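Staff at the Pridden and Vormont offices are asked to follow this procedure when closing paper files at the end of the financial year. It applies to all administrative units and replaces the guidance issued last June.

# Closing and Transferring Paper Files

## Before you begin

Confirm that the file is eligible for closure. A file may be closed when the matter it records has been finalised, or when it has reached 200 folios, whichever comes first. Files that are subject to a legal hold or an open access request must remain active, and their covers must carry a red hold slip.

You will need:

- the unit's current file register
- closure sheets (form 14)
- acid-free folders and archive cartons
- a soft pencil for folio numbers

Ballpoint and felt-tip pens must not be used on any document intended for permanent retention.

## Preparing the file

1. Remove rubber bands, plastic sleeves, bulldog clips and adhesive notes. Where a note records a decision, photocopy it and place the copy in date order.
2. Discard exact duplicates and blank forms. Annotated copies are separate records and must be kept.
3. Number each folio in the top right-hand corner. Do not renumber a file that has already been numbered; record any gaps on the closure sheet.
4. Complete the closure sheet and place it on top of the last folio.
5. Write the closing date on the cover and in the register.

If a file exceeds 200 folios, open a new part with the same title and number, and cross-reference both covers.

## Short-term storage in the unit

Closed files are held in the unit for five years before transfer to the Fisonau repository. During this period they should be kept in lockable drawers, apart from active files. Drawers are labelled on the outside with the series number only. Titles that identify a client or an employee must not appear on labels.

Leave 20 centimetres of clear space between cabinets and any heater, and do not place cabinets against an external wall where condensation has been reported. 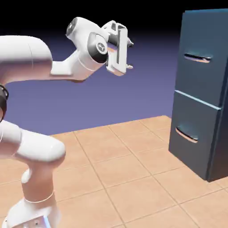 *Figure 1. A dark blue two-drawer cabinet on a tiled floor.*

Units that use two-drawer cabinets should fill the lower drawer first. Only one drawer may be open at a time. Keys are signed out through the unit supervisor and returned by 4:30 p.m. each working day.

## Transferring files to the repository

Submit the transfer list to Fisonau at least 14 days before the proposed collection. The list must show the series number, file number, part number, title and date range of every item. Handwritten lists will be returned to the unit.

Pack cartons upright, spine down, and leave enough room to withdraw a folder without force. No carton may weigh more than 14 kilograms. Mark the carton number in pencil on the short end, and place a copy of the relevant page of the list inside the lid.

Cartons are to be sealed with paper tape. The repository will return a signed receipt, which must be attached to the register entry. Until the receipt arrives, the unit remains responsible for the records.

## Retrieving a transferred file

Requests are made on form 20 and must quote the carton number. Files are lent for 20 working days and may be renewed once. Papers must not be added to a closed file while it is on loan; new correspondence belongs on a new part.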